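3.2. Fiabilidad de la clasificación visual de la madera

La norma interna de Palex supone que dos inspectores con formación equivalente llegarán a la misma clase ante una misma tabla. Los datos no invitan a tanto optimismo. De las 2,277 fichas revisadas, 321 recibieron clases distintas en la segunda lectura, y el desacuerdo se concentra en las maderas claras, donde la mota oscura se anota unas veces como defecto y otras como rasgo propio de la especie. Farar atribuye la diferencia a la iluminación del taller, pero no aporta mediciones que lo respalden – tampoco las hemos encontrado en sus anexos.

El arce encolado plantea otra dificultad: la veta ondulada varía de una pieza a otra y las líneas de unión apenas se distinguen (figura 2).
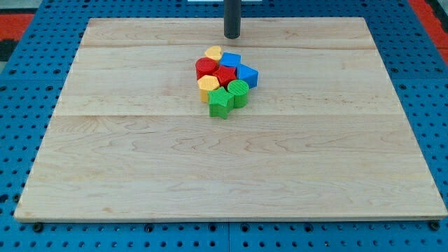
Figura 2. Tablero de arce formado por tres piezas encoladas, con veta ondulada y pequeñas motas oscuras.

Cabe dudar, por tanto, de que una escala de 10 clases mida algo estable. Ambrosio propone reducirla; quizá convenga, aunque su ensayo carece de grupo de control.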